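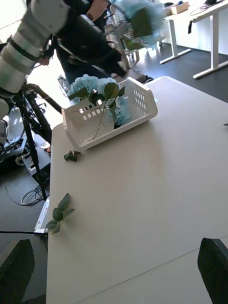 Session four - colour and soil

I promised last time that we'd get on to soil, and I always start with hydrangeas because they're the plant everyone has an opinion about. Ask on any street in Honside and you'll be told to bury rusty nails. Please don't bother! The colour depends on whether the plant can get at aluminium in the ground, and acid soil lets it do that far more easily than limy soil does. Pale blue heads like the ones in the white basket are the sort of thing we'd hope for at the acid end, and on chalk the same variety will often sulk its way to pink or a muddy mauve. White ones mostly stay white whatever you do to them.

So, pH. The scale runs from 0 to 14 with 7 in the middle, and every whole step is a tenfold change (people forget this and think 5.5 and 6.5 are next-door neighbours). Blue usually wants something near 5.5 or lower. Over 6.5 you're into pinks, and in between you get both on one bush, which I rather love.

For your own test, take small samples from several spots in the bed, a trowel's depth down, and mix them in a clean bucket. Leave out anything near the compost heap or a mortared wall. Let it dry on newspaper, then follow the card in your kit, using distilled water - Bastden tap water is hard and will push your reading up.

My own bed at Yan Lane came out limy in May and I've given up fighting it. If you want blue on ground like that, grow it in a big pot of ericaceous compost and water from the butt. Go easy on phosphate feeds too, as they lock the aluminium away.

For next time: bring your reading and 500 g of dried soil in a labelled bag. We'll be doing the jam jar test for sand, silt and clay, so a straight-sided jar with a lid would help.

Handout revised August 2020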